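About Pusteck

Pusteck handles returns and small parts for companies that would prefer to spend their time on something else. Boxes come in at one end of the building. We open them, work out what is in them, check each item and send it back to stock, to repair or to recycling. Our customers are mostly mail-order sellers and a few makers of household and hobby goods. The longest-standing of them is Herkeck, whose spare parts counter we have run from the start.

We have 51 employees and one site, on Grelgate. Gisela Leiva runs the company. Balakrishnan Salian is in charge of automation and also of training, and the two jobs were put together on purpose.

How we work

A returns warehouse is hard to automate. A factory line sees the same part all day long. A returns bench may see a toy, a roll of tape and a cup in the same minute, in any position and any condition. For years every item here was picked up, turned over and put down by a person, often several times. The sorting benches had our highest turnover and most of our complaints about sore wrists and shoulders.

We started with robot picking in October, under a project we named Zapata after the street where the first test bench was set up. The idea was simple enough. A robot arm takes single items out of a bin and hands them on, and a person decides what happens to them.

The items on the test bench are mixed by intent: soft and hard, shiny and dull, things that roll and things that lie flat. Anything that gives the arm trouble on the floor gets a stand-in on the bench.

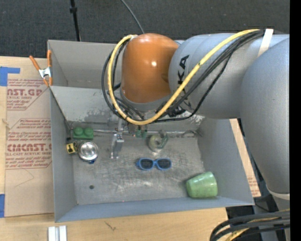 Bench work on the Zapata project: toy sunglasses, a toy block, a roll of tape and a plastic cup in the picking bin.

Two picking cells are now in daily use on the main floor. They take the lighter goods. Heavy, fragile and leaking items still go to a manual bench, and so does anything the cell has tried and given up on. In its first full month the system passed 3,419 items to the inspection desks. That is a small part of our volume, and we add product groups one at a time.

What it changes for our people

When we announced the project, the first question from the floor was whether jobs would go. Our answer was that no one would be let go because of the picking cells, and we put it in writing to every employee. That commitment still stands.

The jobs have changed, though. Sorters who used to stand at a bench for a full shift now rotate between inspection, repair and looking after a cell. A cell operator clears stopped picks, swaps bins, keeps the log and tells the automation team what went wrong. It involves less lifting and more screen work. Some people like that. Others asked to stay at the manual benches and have done so.

Operators get 60 hours of paid training before they take a cell on their own. Part of it is in the classroom and most of it is at the test bench with Balakrishnan's team. Completing it moves a sorter up one pay grade. No experience with robots or computers is required, and most of the people who have finished the course had neither.

We also changed the way we measure work. Individual pick rates are no longer posted. A stopped cell counts against the cell and is never charged to the person standing next to it. The floor crew meets with the automation team at every shift change, and any operator can take a product group off a cell without asking a manager first.

There are things we have not solved. The cells are loud when the bins are changed, and people working beside them have asked for better screens between the lanes. Night shift has fewer trained operators than day shift. Both are on this year's work plan.

Working with us

We hire for inspection, repair and cell operation, and we fill operator openings from our own floor first. Current openings are listed on the Jobs page. Customers who want to see the process before sending us their returns can arrange a visit through the front office. Visits last half a day and include the inspection desks, the repair room and the cells. Please wear closed shoes.

Page last updated June 2, 2020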